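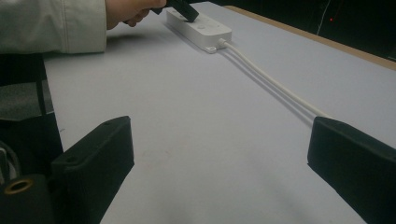

Home | News | Council | Letters | Archive

Category: Local politics

Rurncombe: the talks go on, and the budget waits

Three weeks after the election, Rurncombe still has no working majority in the town council. The two larger groups, the Civic List and the Minden Road Alliance, met again in the evening at the old library, and they left after four hours without a signed paper. Both sides told us the meeting was "useful." We have heard this word after every meeting until now.

For readers who were away, a short reminder. The council has 24 seats. The Civic List won 11 of them, two fewer than it needs to govern alone. The Alliance won eight. The other five went to the Yule ward independents, who were elected together but do not always vote together. On paper the Civic List could govern with the independents only, and its leader, Wilma Kerr, did try this first. The independents asked for the planning office and for a written promise on the bus line to Yule, and Mrs. Kerr was ready to give them the second thing but not the first.

So now she is speaking with the Alliance, which was her strongest opponent during the campaign. It is a strange picture for many voters. In April the two groups were still accusing each other on leaflets, and some of these leaflets are still hanging at the bus stops.

The main problem is the Flastix contract. The former council agreed to let the company take over waste collection in the whole town, but the agreement was never confirmed by a final vote. The Civic List wants to confirm it with small changes. The Alliance promised its voters to stop it and to keep the service in public hands. During the campaign it collected 3114 signatures against the contract, and its members repeat this number often. One of its new council members told me that she cannot walk through the market if she votes yes. I believe her, because I have seen the market on a busy morning.

Mrs. Kerr offered a middle way: the contract would be signed for 3 years in place of ten, only for the districts north of the river, and the council could end it early if the service is bad. The Alliance did not refuse, but it asked for an outside legal opinion about the costs of ending it early. This opinion has to be paid by somebody, and the present council, which is only keeping the office open, is not allowed to order it. The lawyers of the two groups are now discussing if the groups can share the bill. In my opinion this small question shows the whole difficulty quite well.

The second problem is the question of persons. The Alliance wants the post of deputy mayor and also the chair of the finance group. The Civic List would give one of them. Here I expect that a solution will come quickly when the contract is settled, but I was wrong already once in this newsletter, when I wrote that we would have a mayor before the school holidays.

What does this mean for residents? For the moment, not so much. Waste is collected as before and the offices are open. But without a budget, no new spending can start. The repair of the Minden Road bridge is delayed, the sports clubs did not receive the second part of their support, and the swimming pool can not hire its summer staff. If there is no majority when the deadline in the town charter passes, the county will send an administrator, and he or she would decide on the budget alone. The last time this happened, older readers will remember it, the library lost its evening hours and it took a long time to get them back.

The independents, meanwhile, say that their door is open. They met at the Yule community hall and repeated their two conditions, this time in the other order, with the bus line first. Mrs. Kerr did not comment on it.

The next round of talks starts at 6 p.m. at the old library. It is closed to the public, but both groups will speak to the press at the entrance afterward. Our report will be in the next issue, together with the letters on the bridge, for which we had no space this time.

Contact the editors | © Rurncombe Council Letter | Back to top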